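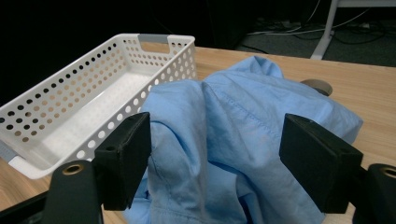
보도자료
배포일: 2026. 5. 10.

네리네, 옷 정리 로봇 학습용 시연 데이터 수집 '레크 프로젝트' 1차 완료
손에 쥐는 그리퍼로 셔츠 개기·바구니 담기 시연 700건 확보

가사 로봇 소프트웨어를 개발하는 네리네(Nerine)가 옷 정리 동작을 가르치기 위한 시연 데이터 1차 수집을 마쳤다고 밝혔다. 이번에 모은 시연은 모두 700건으로, 사람이 카메라가 달린 그리퍼를 직접 손에 쥐고 탁자 위의 옷을 펴고, 개고, 바구니로 옮기는 과정을 기록한 것이다. 로봇 팔을 원격으로 조종할 필요가 없어 작업자가 평소 집안일을 하던 손놀림을 거의 그대로 살릴 수 있었다.

수집은 켓스텔(Kestell) 연구동에서 진행됐다. 작업자는 구겨진 셔츠 한 벌을 탁자에 올려놓고 시연을 시작한다. 옷이 놓인 모양은 매번 다르다. 소매가 몸판 밑에 깔리기도 하고, 깃이 안쪽으로 말려 들어가 보이지 않기도 한다. 연구진은 이런 차이를 일부러 그대로 두었다. 가정에서 로봇이 만나게 될 옷도 가지런히 놓여 있지 않기 때문이다.

데이터 수집을 총괄한 에예루살렘 네구시에(Eyerusalem Negussie) 팀장은 "첫 주에는 셔츠 깃을 어디서 잡을지를 두고 작업자마다 방식이 달라 토론이 끊이지 않았다"며 "그 토론이 정말 재미있었고, 결국 두 가지 방식을 모두 데이터에 남기기로 했다"고 말했다. 그는 또 "단추가 달린 셔츠는 천의 두께가 부위마다 달라서 수건보다 훨씬 까다로운데, 그만큼 배울 것이 많은 옷"이라고 덧붙였다.

실패한 시연도 버리지 않았다. 전체 700건 가운데 110건은 옷을 놓치거나 접는 선이 어긋나 다시 잡은 장면을 담고 있으며, 별도 표시를 붙여 보관한다. 학습팀은 이 기록으로 로봇이 잘못 잡은 옷을 스스로 고쳐 잡는 동작을 익히게 할 계획이다.

모인 데이터는 네리네의 동작 학습 모델 '알렉(Alleck)'에 쓰인다. 알렉은 그리퍼 카메라의 영상과 손의 움직임을 함께 받아 다음 동작을 예측하는 모델이다. 학습을 맡은 딜레크 얄츤카야(Dilek Yalçınkaya) 연구원은 "손에서 가까운 시점으로 찍은 영상이라 천이 접히고 눌리는 모습이 아주 잘 드러난다"면서 "영상을 처음 받아 본 날은 다들 퇴근도 잊고 주름 이야기만 했다"고 전했다.

시연 한 건이 끝나면 작업자가 영상을 바로 확인하고, 시작과 끝 지점을 표시한 뒤 옷의 종류와 잡은 부위를 적어 넣는다. 그리퍼가 옷에 가려 움직임 추적이 끊긴 구간은 따로 분류해 학습팀이 한 번 더 살펴본다. 작업자들이 직접 제안한 메모 항목도 수집 도중에 추가됐다. 천이 미끄러운지, 한 번에 몇 겹이 잡혔는지를 적는 칸이 그 예다.

네리네는 5월 안에 2차 수집을 시작한다. 2차에서는 바지와 아동복을 포함해 300건 이상을 추가로 모으며, 조명과 탁자 높이도 바꿔 가며 기록한다. 데이터 정리와 검수에는 협력사 린스(Lins)가 함께 참여한다. 두 회사는 검수 기준을 담은 작업 안내서도 함께 만들고 있으며, 2차 수집이 끝나는 대로 공개할 예정이다.

문의: 네리네 홍보팀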